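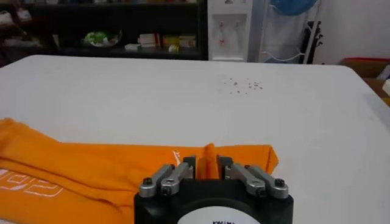
Features | Work & Machines
By Styliani Fragkou, May

I've folded shirts my whole life and never had to explain it to an arm. At Multbridge you steer it by hand, and my first win was a pinch of orange cloth standing up like a tiny tent. I was thrilled!

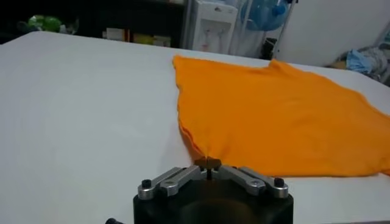 Slow down at the corners, Wing-yan Chang told me, it copies your bad habits too.

So I slowed down. They want 187 good runs, and I'd done two (both ugly).
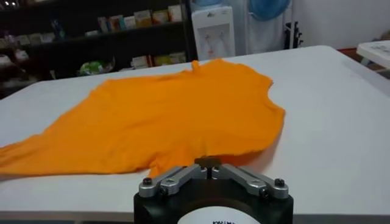

By run 60 my shoulders ached, but I'd quit thinking about the controls, and I asked to stay for more.

2 comments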